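4. What viewers carry from one film to the next

4.1 The question of the last part

A film that closes a long series has a task that the earlier parts did not have. It must tell a story which can be followed in one evening, and it must also answer for everything that came before. In the previous section we described how the five Brillby films were made and released. In the present section we look at the people who watched them, and in particular at what they still remembered of the earlier parts when they sat down to see the last one.

The material comes from two sources. The first is a questionnaire filled in by 372 viewers in the foyer of the Maes cinema in Plesadville, before the film and again after it. The second is a set of longer written answers, collected by post in February from those viewers who agreed to be contacted again. The written answers differ very much in length. Several people sent only a few lines, while the longest answer has around 2,000 words and goes through the whole series film by film. We quote from the written answers with small corrections of spelling only.

We did not ask the viewers to prepare themselves in any way. Those who had seen the earlier films again shortly before the visit are treated as a separate group, which we call the refreshed viewers. All the others are called the unrefreshed viewers, even when they had seen some of the earlier films many times in the past. The border between the groups is not always sharp. A person who has left the third film running on television during dinner has not seen it again in the same sense as a person who has bought a ticket for a repeat showing in Skomham. In such cases we followed what the viewer himself or herself had marked.

4.2 Plot and feeling

Our first finding concerns the plot, and it is a weak one. Unrefreshed viewers could seldom put the main events of the second and third films in the right order. They often moved an event from one film to the other, most of all when the same two characters were involved. The death of the elder sister, which takes place at the end of the second film, was placed in the third film by a large part of this group. It is not hard to see how this happens, as the third film opens with a repetition of the same event, shot again with another actress.

At the same time, these viewers did not feel lost. When we asked them after the showing whether they had been able to follow the story, most of them gave the highest or the second highest mark. Several wrote that they had "forgotten everything but not what it was about". We find this expression useful. What it is about, for these viewers, is the relation between the persons: who has betrayed whom, who is still owed an apology, who can be trusted with the child. The events that led to these relations may be lost or mixed up, and the relations stay. 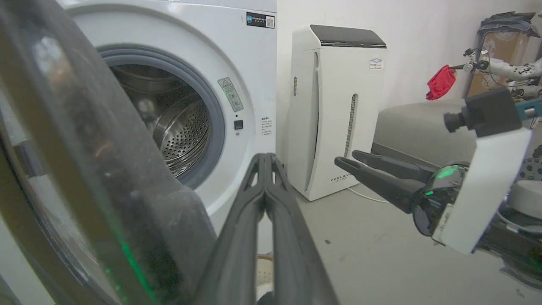
The refreshed viewers answered the plot questions much better, as one would expect, but they were less satisfied with the film. This was the result that surprised us most. Their complaints were directed at small contradictions with the earlier parts. In the first film the younger sister says that she has never seen the sea, and in the last film she remembers a childhood summer on the coast. Nearly all those who mentioned this contradiction belonged to the refreshed group. An unrefreshed viewer wrote about the same scene: "I was so happy that we saw her as a small girl again." In the strict meaning of the word there is no "again" here, for she was never shown as a small girl before. The viewer has made a memory that suits the new scene.

It would be too simple to say that forgetting is good for a film series. The refreshed viewers also reported stronger feelings at two points, namely the return of the father and the burning of the letters. Both of these points depend on a line of dialogue from an earlier part, and the line is not repeated. For a person who does not have the line in the ear, the scene is only a man standing in a doorway. One could describe the last film as a film made for two audiences at once, in which each audience is given scenes that leave the other one rather cold. Whether the writers intended this, our material cannot tell.

4.3 The change of actress

The part of the younger sister was played by one actress in the first three films and by another in the last two. The studio presented this as a return to the character's youth, although the story does not go back in time by more than some years. We had expected that the change would be a frequent subject in the written answers. It is mentioned, but it is mostly mentioned quickly, and the tone is calm. Viewers compared the voices more often than the faces. The first actress is described as "dry" and "tired in a good way", the second as "open" or, less kindly, as "always about to cry".

Age of the viewer plays a role here. Those who had seen the first film as adults spoke about a replacement. Those who had seen it as children, or had come to the series with the fourth film, spoke about two versions, and several of them preferred to think of the first version as the older woman looking back. The films themselves give no support for this reading, but it returns in answers from people who, as far as we know, had no contact with each other. We believe that it comes from other series, in which this kind of construction is common, and that the viewers have brought it with them as a habit.

4.4 Things remembered without their story

The last part of the questionnaire asked the viewers to name objects from the earlier films. It was included at a late stage and we did not expect much of it. A list of 50 objects was offered, of which half do appear in the series and half do not. The objects that appear were recognized well by both groups, and here the distance between refreshed and unrefreshed viewers was the smallest in the whole study.

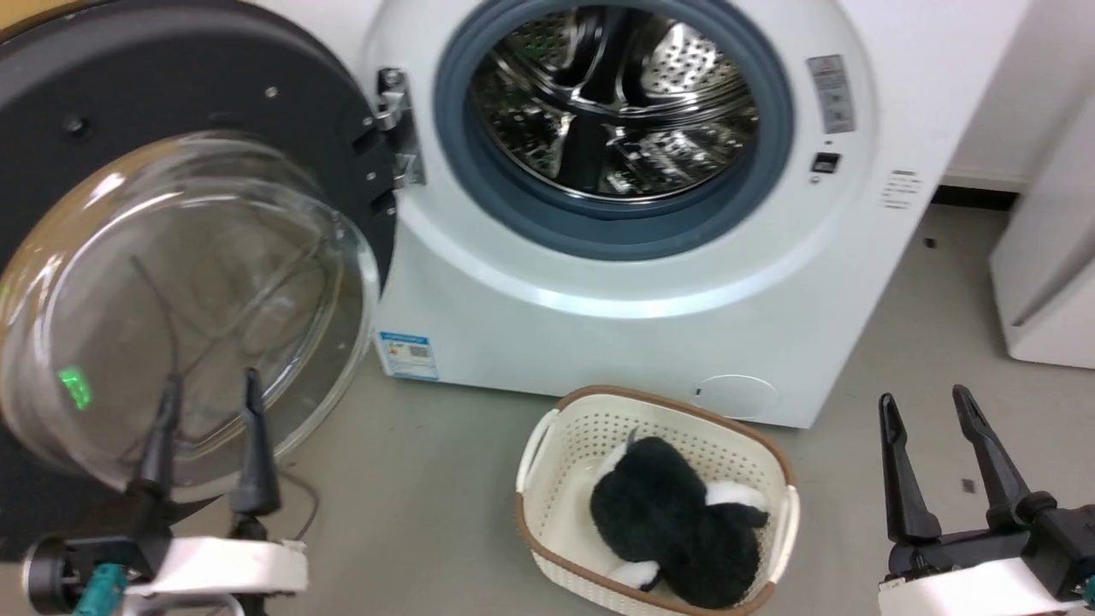
Recognition did not depend on how important an object is for the story. The ring that the father leaves behind is central to the plot of three films, yet it was recognized less often than the kitchen lamp, which does nothing except hang there. The objects that did best are those with a large and simple outline, in most cases a round one, filmed from near by and held on the screen for longer than the action needs. The laundry room in the second film is the clearest instance. The sisters quarrel in front of a washing machine, and the written answers speak about the machine more than about the quarrel. It is easy to understand if one looks at an ordinary front-loading machine with its door wide open, as in Figure 4: the raised white surround, the thick rubber gasket and the shiny steel drum lie one inside the other, and at the rear the dark spokes meet at a central point, so that the eye is led inward even when the drum is empty. One viewer called the laundry room "the tunnel scene". There is no tunnel in the film.

Figure 4. Front-loading washing machine with open door.

False recognition followed the same line. Among the objects that never appear, a wall clock and a well were the ones most often marked as seen. Both are round, and both would fit easily in the house where the sisters grow up. The angular objects on the list, such as a birdcage and a writing desk, were rarely marked by mistake. We would not build a theory on this alone. The list was not balanced with regard to shape, which we noticed only when the forms had already been printed, and a new list should be made before the result is repeated by others.

What can be said with more certainty is that the objects are remembered apart from their story. When viewers added a comment about the place where they had seen an object, the comment was often wrong about the film, about the character and sometimes about both. The lamp was given to the grandmother's house, to the hotel and once to a train. In this respect the objects behave in the opposite way to the relations described in 4.2, which are kept together with the right persons even if the events have fallen away.

4.5 Limits of the material

Our viewers had chosen to come to the last film and had paid for it. People who left the series after the second or third part are missing from the study, and it is likely that they would describe the recasting in stronger words. The cinema in Plesadville also shows the films in the original language with subtitles, which may have reduced the attention given to the images – and increased the attention given to single lines of dialogue. A comparison with viewers in Skomham, where the dubbed version was shown, was planned but could only be carried out for the short questionnaire before the film. Those answers are not included in the present section and will be treated in the next one, together with the reception of the trailers.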